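Shahab Rostami keeps two pairs of grippers on the go, and he'd like it known that neither is his favourite. "One pair's always just been mended and the other's always about to need it," he says, and goes off to find me a mug.

I've come to Clatness on a Monday morning to talk about maintenance, a subject I never get invited to talk about! Everybody who works with robots wants to show me the clever bit. Shahab looks after the hand-held grippers here, the ones people strap on to do ordinary table jobs so there's a record of the movements for an arm to learn from later. He was a bicycle mechanic for years before this (you can tell, he still wipes everything with the same rag twice) and he came in through a repair job at Turkavow, where he fixed the packing line and got curious about the jaws.

I start by asking what goes wrong most often, expecting something exotic.

"Cables," he says. "Cables, then screws, then cables again. People reach. That's the whole point of the thing, they reach across a table and turn their wrist over, and the lead goes with them. If I've left it too short it tugs at the plug. If I've left it too long it drags across whatever they're folding."

So how long is right? He gets up and does it with his arms, stretching out over the bench as if he were smoothing a bedsheet, and then twisting each hand inwards. He has every new person do the same before he ties anything down. The slack goes near the wrist, in a soft loop, and the tie goes on loosely enough that he can get a fingernail under it. He's replaced plenty of leads that were strangled by a tie pulled tight by somebody keen.
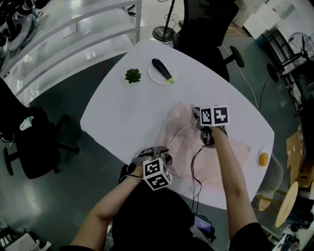

Cloth is the job he uses to test a repair, and I'd have guessed the opposite, that you'd start with something solid. He shakes his head at that. With a block or a cup, he says, a gripper can be a good bit out of line and still come away looking fine.

"You can grab a cup badly. You can't grab one layer of a towel badly, you'll get two layers, or none, or you'll get it and it slides out of one side. If the tips don't meet properly the towel tells me straight away. I don't need to measure."

He does measure, though. Pinned over the bench is a sheet in his small square handwriting, and the number at the top is 1000. Every thousand closes, a pair comes off the hands and on to the bench, whatever state it's in. The pads get peeled and looked at, the screws on the jaw get nipped up, and the sliding parts get brushed out, mostly to get rid of fluff.

Fluff! I hadn't thought about fluff at all. Shahab has thought about it a great deal. He shows me a jam jar lid with a grey felted lump in it, all out of one gripper, all off tea towels and flannels, and he's plainly a bit proud of it. He won't use oil anywhere the fluff can get to, having tried it once in his first month and made what he calls porridge.

The other thing on his sheet is the marker cubes. Each hand has one, a white cube with black-and-white patterns on the faces, and the tracking reads those patterns to work out where the hand is. They look like the least troublesome part of the lot, having nothing in them that moves. I say so, and he laughs into his tea.

"They're the part I'm fussiest about. A gripper that sticks, you feel it, you stop, you shout for me. A cube that's come round a hair on its mount, you don't feel anything. You carry on all afternoon and every single position is wrong by the same amount."

It has happened to him. Back in April a cube on one right-hand gripper worked loose after a knock against a door handle, and the person wearing it carried on quite happily. He found it the next morning, when he did his usual wobble test, and they went back through the log and threw out 200 recordings. He remembers the figure without looking. Since then he's drawn a thin line in paint marker from the foot of each cube down on to the mount, so if the line's broken the cube has shifted. It's an old trick from his bike days, from seatposts, and I've since done it to my own saddle.

How do you put one back once it's moved? This is where he slows down a bit. The cube goes on, the screws go in finger tight, and then he sets the gripper in a little cradle he made himself, which holds the jaws in a known place. He runs the check program, which is called Yazdani (I asked, he didn't know, it had the name when he got here), and it gives him a number for how far off the cube is. He taps the cube with the handle of a screwdriver, looks at the number, taps again. Then he tightens the screws a quarter turn each, going across the corners, and runs it again, as tightening always moves it a touch.

"I've had it done in five minutes and I've had it take me up to lunch," he says. "If I'm cross I leave it. You can't tap gently when you're cross."

The faces of the cubes get a dry cloth and nothing else. A print that's scratched or gone shiny gets replaced, and he keeps spares flat in a box file so the corners don't lift. He'd like matt prints from a different supplier and has been saying so for a while.

We get on to money, sort of. Lelluris, who the recordings go to, would be happy to swap in new grippers whenever one plays up, and I ask whether that wouldn't be easier all round. He's quite firm about this. A new one has to be set up from nothing, and he doesn't know its habits yet. The oldest he has is on 3874 closes since he last rebuilt the jaw, with a stop on the bench at each thousand, and he can tell by the sound when it wants seeing to.

I ask what it sounds like. He thinks for ages.

"You know when you shut a drawer and there's one spoon lying the wrong way up? Like that, only quieter."

Before I go he lets me put a pair on and have a try with a flannel. I'm hopeless. I get hold of a corner at last, lift it, and drop it in my tea, and Shahab has the gripper off my hand and the pads under a lamp before I've finished saying sorry.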